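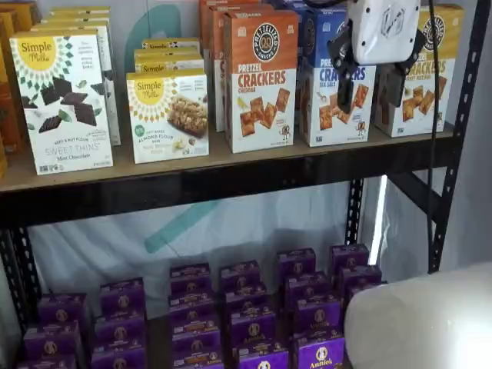 Para Lies Leemans, a pergunta está mal posta: uma loja não precisa de uma máquina que pegue numa caixa, precisa de uma que reponha a prateleira inteira sem ninguém ao lado. Aceitamos a objecção em parte.

4.2 Reposição de prateleiras

Figura 3. Tarefa de prateleira, caixas de bolachas em cima, caixas Annie's em baixo.

Protocolo igual ao da secção 4.1. No total 1.564 tentativas, 1.334 concluídas sem intervenção. As restantes: quase sempre caixas encostadas umas às outras, sem folga para os dedos entrarem. Cartão que cede, pega que escorrega. Tombos, poucos.

A fila da frente é o caso fácil. Atrás piora muito, e as filas compactas do nível de baixo continuam por resolver (ver 5.1). Um operador treinado faz o mesmo em menos tempo, ainda não temos medida comparavel.

O conjunto Trutar foi usado só para afinação, 602 episódios gravados em Maio. Com 30 episódios adicionais por produto novo a taxa sobe, mas não testámos embalagens moles. Sacos ficam de fora. Leemans tem razão num ponto, a supervisão humana não foi contabilizada no tempo de ciclo e devia ter sdo.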